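27 February 2021

Second day on the Jiridora record. Mixing only, no overdubs, though we may need one more pass at the organ in track four. Working title is still Plildale and I have labelled all the sessions that way.

Started with the drums on track two. The room pair was fighting the close mics below the snare, so I moved the rooms back by 5 ms and it filled out at once. High-passed them at 77 Hz. The kick sounds smaller soloed but sits better with the bass, so leave it alone.

Bass: two channels, DI and amp. The amp channel has a buzz from the November sessions that comes and goes with the long notes. Tried a gate and it chopped the tails. Ended up using the DI for everything under the verses and bringing the amp in for the last chorus, where the guitars cover it.

Cymbals were harsh all morning. Wide cut at 4000 Hz on the overheads, 2 dB, and that was enough. I had 4 dB in at first and it went dull on the small speakers.
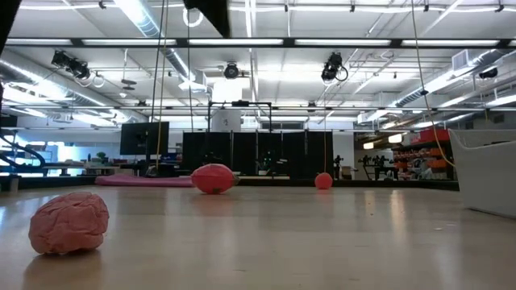
Vocals on track four are still the main problem. The lead was sung very close and the breaths jump out once it is compressed. I went through by hand and turned them down one at a time, which took over an hour. Plate reverb on a send, short, with the low end rolled off. The doubled line in the bridge is late in two places. Moved the first, left the second because it sounds better late.

Organ: there is a wrong note in the second bar of the outro. Could be covered with the take from the demo, but the demo is slightly flat. Ask the band before doing anything.

Track five runs long. The fade as marked starts too early and loses the last guitar phrase. Pushed it back and made it steeper. Whole record now comes to 42 minutes, so it will go on one LP without trouble.

Bounced rough mixes of tracks two, four and five and put them in the shared folder. Ristetti want to hear something before they book the cut at Snorradóttir – send them two and five, hold four until the organ is settled.

To do next session:
Recall track one, vocal up a touch in the chorus
Check the left monitor, it crackled twice after lunch
Print stems for track two
Back up the Plildale drive before touching anything else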